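Brevham Soft Goods Grip Trials: README

Maintained by Miłosz Kurek and Yu-na Kong. Last tidied up 29 September 2021.

Hello, and thanks for having a look. This folder holds the notes, labels and clips from our comparison of two sets of fingertips on the same hand-held gripper, tried out on clothes and bedding in ordinary rooms. We started it because every gripper comparison we could find used blocks, cups and tins, and the thing we really wanted to know was what happens when you ask two small fingertips to get hold of a jumper that somebody has dropped on a bed. If you have ever tried to pick up a dark T-shirt with a pair of salad tongs you will have a fair idea of how our first afternoons went!

What we compared

The body of the tool is the same throughout. It has a grey ribbed housing, black linkages on either side and a wide-angle camera looking out over the fingertips, so whatever is held sits close to the middle of the view. The only part we swapped was the tips. One set we call Prunance (firm, blue, rectangular faces) and the other Plaltivine (a softer pad with a slight curve, which we cast ourselves and are a bit fond of).

The trials were split between the two, with 200 clips in the main comparison. The labels say which tips were fitted, so you shouldn't need to work it out by eye, though the blue makes the Prunance clips easy enough to recognize once you've seen a few.

Cloth on cushions and bedding

We spent longer on this group than on any other. A cushioned surface gives way under the fingers, which changes the approach quite a bit, and it is very easy to grab a second layer along with the one you were after. Patterned fabric next to plain fabric was useful for us when checking labels, as the boundary between the held item and its neighbours is much easier to find. In the clip below, the dark cloth is bunched up in the blue tips with the pink spotted fabric lying right over the edge of it, and that overlap is the sort of thing we mark as "contact with neighbour" in the label file.

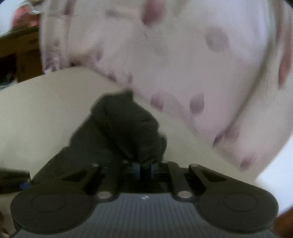
Dark cloth and the exposure question

Black and near-black garments gave us more trouble than anything else, and Yu-na would like it noted that she said so from the start. With auto exposure left on, a bright wall or window pulls the whole picture down and the folds disappear into one dark lump. With exposure locked for the cloth, the wall blows out instead, and you lose whatever was over there. We went back and forth on it for far too long before settling on auto exposure for the main set, mostly so that it would match how other people are likely to be recording. There is a small side set of 63 clips with exposure locked, kept in its own subfolder, and please don't mix the two without saying so in your write-up.

Backgrounds matter as well. A busy wall is harder on the tracker than a blank one in some ways and kinder in others — it has plenty of features to hold on to, but lettering and leaf shapes bend a good deal towards the edges of a lens this wide. The wallpaper with the mauve leaves and the round "love" motif is a good one for checking your undistortion, and we've found ourselves going back to it whenever we change a calibration file. 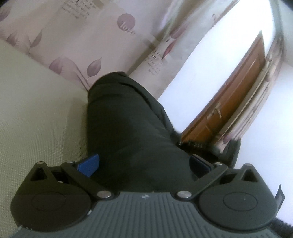 When labelling a grip we look first at both contact faces, then at the shape of the fold between them. A thick rounded fold is marked "bulk", a single thin layer is marked "edge", and anything we argued over for more than a minute is marked "unsure" and left alone. There are 69 clips marked unsure. We thought about cleaning them up, but Miłosz made the point that a person picking up laundry isn't sure either, and so they stay in.

How the tips got on

We want to be careful with this bit, as it's two people and one tool. Our feeling is that the Prunance tips are better at bulk grips, where you can come in from both sides and squeeze. They hold their shape and you always know where the face is. The Plaltivine tips were nicer on thin edges, particularly pillowcases and light cotton, but they picked up lint something awful and needed wiping far more often than we'd planned for. On heavy knits we couldn't honestly pick a favourite, and we changed our minds twice while writing this paragraph.

Known problems

Motion blur is common at the moment of lifting, and worst on loose fabric near the edge of the view. Slowing down helps, and the later clips are better for it.

The corners of the picture fall off to black. Crop or mask as you like; the labels were made on the full view.

Colour isn't consistent from room to room. We did not correct it.

Gripper width is logged by the Kaewsai controller board at its own rate, so it has to be resampled to the video. The script resample_width.py does this, and the first 600 readings of each session are thrown away while the sensor settles.

Coming next

In October we hope to add a third set of tips and some towels, and to redo the label guide, which has grown a lot of footnotes. If you find a mislabelled clip, send us the clip name and what you think it should be. We read everything, although replies can be slow when we're in the middle of a recording week.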